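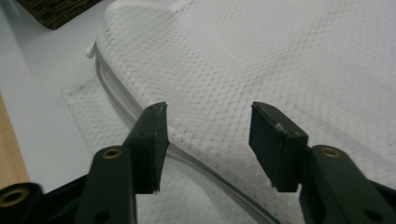 *White mesh. Mesh is cloth or net with gaps between its threads.*

# Why Does Cloth Fold the Way It Does?

Somebody in your home folds things. Maybe it is you. Towels get folded, T-shirts get folded, and socks get rolled into a ball. A towel usually ends up as a neat block. A T-shirt often slides open again as soon as you let go. The difference starts with how the cloth was made.

Cloth is made of threads, also called yarn. There are two main ways to join yarn into cloth.

**Weaving** uses two sets of yarn. One set runs up and down. The other set runs side to side, going over and under the first set. Woven cloth does not stretch much along its threads. Bed sheets are woven, and so are most jeans.

**Knitting** joins yarn in loops. Each loop is pulled through another loop. Loops can change shape, so knit cloth stretches when you pull it and goes back when you stop. T-shirts and most socks are knit.

Mesh is different again. It can be knit or woven, but it is made with gaps so that air and water can get through.

## A good place to fold

You can fold a towel in the air if your arms are long enough. Most people use something flat. A bed works, but it is soft and the cloth sinks into it. A table is better. Wipe it first and let it dry. The top should be smooth, with no crumbs and no sticky spots.

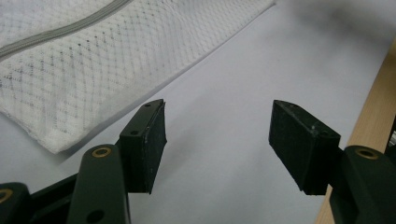 ## Finding the hem

Look at the bottom of your T-shirt. The cloth has been turned up and sewn down. This is called a hem. Without one, the cut edge of the cloth could curl or come apart.

A hem is made of more than one layer, so it is thicker than the cloth next to it. Rub it between your finger and thumb and you can feel the change. There are hems on the sleeves too. When a shirt is all bunched up, finding a hem is a quick way to work out which part you are holding.
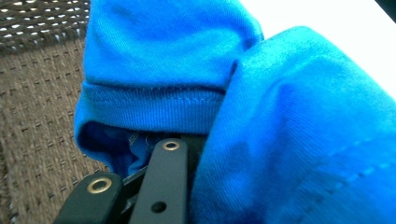
Photo: Nawal Fawzy, for the Peltcombe Children's Page

The blue cotton is a kind of knit called jersey. The loops are so small that the cloth looks smooth from a distance. Up close there is a line of stitches along the hem, and the stitches are evenly spaced.

Jersey bends easily in every direction. Drop a jersey shirt on the table and it makes round, soft lumps. To fold it, hold it by the shoulders, give it one shake, and lay it face down. Smooth it with your hands from the middle out. Fold in one side, then the other. Bring the bottom up to the top.

## Towels are easier

A towel is a rectangle. It has four corners and no sleeves. Match two corners to the other two, press the fold flat, and do it again.

Some towels have a pattern of little squares called waffle weave. The threads make raised ridges with low places between them. The ridges give the towel more surface for soaking up water.

Baskets can be woven too. Wicker goes over and under just like thread does, only it is much stiffer.

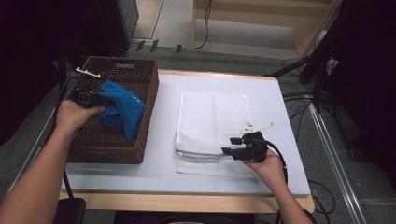 Ademir Damasceno wrote to say that he folds all the towels first and leaves the shirts for last. "The towels make a flat pile," he told us, "and then I put the shirts on top. If I start with shirts, the pile leans."

Try it his way with your own laundry. Then try it with the shirts at the bottom and see which pile stands up better.

**Words to know**

- **Yarn:** a long strand used to make cloth
- **Jersey:** a smooth, stretchy knit
- **Hem:** an edge that is turned over and sewn
- **Wicker:** thin, bendy stems or strips woven into baskets and chairs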